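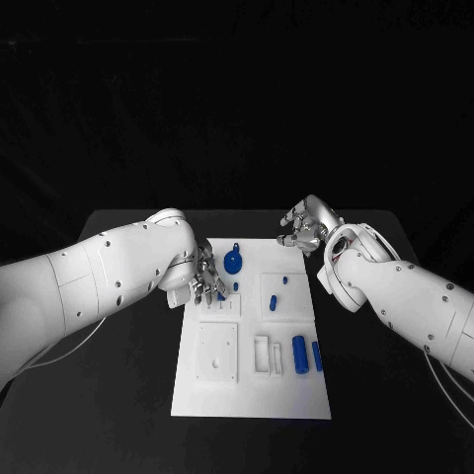 The Protley Library District owns 287 tables. The number appears in the furniture inventory completed last June, the first such inventory in 20 years, and it has proved useful to the district in ways that an inventory seldom is. Tables had been bought one at a time, inherited from schools, or left behind when other public offices moved. Few records had been kept of where they came from, and fewer of how they were used.

The district has since adopted a furniture plan, and the table is at the center of it. The plan is written in plain terms. It sets out what a public table should allow a person to do, how long it should last, and who is responsible for it once it is in place.

## A change in what people bring

For much of the district's history, a library table was a place to read. The tables at the Kindik branch, which is the oldest in the system, reflect that use. They are long and narrow, with a raised strip along the middle that once held reading lamps. Two readers can face each other across one of them in comfort, provided that neither has much more than a book and a pad of paper.

Visitors now arrive with a great deal more. Staff notes collected during the inventory mention sewing patterns, tax papers, model kits, large-print puzzles, laptops with their chargers, and school displays in several stages of completion. A family filling out housing forms may need to keep six or seven documents in view at the same time. A student working on a poster needs a surface wider than the poster, as well as room for an elbow.

The older tables do not serve these visitors well. The raised strip divides the surface in half, and anything laid across it will bend. At Kindik, patrons had taken to working on the floor of the local history room, where the carpet was newest. The branch allowed the practice for several years and kept the room open later on winter evenings to make it possible.

## Height, edge, and surface

The plan devotes a full section to table height, a subject on which the district received more comments than any other. A single height had been used in all adult areas. The new standard calls for a mix in each reading room, including at least one table that can be raised and lowered by the person using it. Wheelchair users had asked for this at public meetings, and so had a number of people who preferred to stand.

Edges received similar attention. The square edges of the older tables press against the forearm, and patrons who type or write for long periods had complained of it. Replacement tables have a softened front edge and rounded corners. The corners were requested first by the children's department, which had been fitting foam guards to its own tables and replacing the guards whenever they were picked off.

The question of surface color took longer to settle. Pale tops make a room feel bright, but they show ink and can produce glare under ceiling lights. Dark tops hide wear and make white paper easy to find, although dust and eraser crumbs are plain to see on them. The district tried both at the Queiroz branch, on opposite sides of the same room, over one spring. Patrons with low vision generally favored the darker tops, and so did the sewing group, whose patterns are printed on thin, pale tissue. The cleaning crew favored the lighter ones. The plan permits either, and asks only that a room not be furnished entirely with one or the other.

Finish was a simpler matter. All new tops are matte.

## The case for repair

A large share of the furniture budget will be spent on tables the district already owns. The inventory sorted each table by condition, and most of those marked as poor were found to have one fault only: a loose leg, a worn top, or a missing foot. The frames beneath were sound.

Repairs are carried out at the Sostine workshop, a county building that also handles park benches and the notice cases outside public offices. Tables are sent there in pairs, so that no branch gives up more of its seating than it can spare. The usual work consists of regluing the joints, tightening the hardware, and fitting a new top to the existing frame. Old tops in fair condition are cut down for shelving or for the low tables used at story time.

The long tables at Kindik presented a harder choice. Removing the center strip would give patrons a wide, clear surface, but it would also remove the feature by which many residents know the room. The district asked for views at the branch desk and by mail. Responses were divided, and several of the longer letters came from people who had done their homework at those tables and wished their grandchildren to do the same.

Under the arrangement adopted, the tables nearest the windows will remain as they are. The others will be fitted with a flat top that rests over the strip and may be lifted off. Brass lamp fittings found beneath the old varnish will be kept in place under the new tops.

## Rules of use

Larger tables have brought new questions of conduct. A person with a spread of papers may occupy a surface meant for four, and others may hesitate to ask for a share of it. The district considered marking places on the tops with inlaid lines and decided against it after a short trial with tape at Queiroz, where the tape was removed by patrons on the second afternoon.

The present rule is that any table may be used in full when the room is quiet and must be shared upon request. Each reading room also keeps one large table that can be reserved at the desk for up to two hours. Reservations are heaviest in the weeks before school fairs and again when tax forms are due.

Food remains restricted to the tables near the entrance. Glue, paint, and cutting tools may be used in the activity rooms, where mats are supplied. Puzzles may be left out overnight if a card with the patron's first name is placed beside them, and the cards are cleared at closing time every two weeks.

Work on the Kindik tables is expected to begin once the Queiroz repairs have been returned. The local history room will keep its evening hours in the meantime, and the carpet will be cleaned before winter.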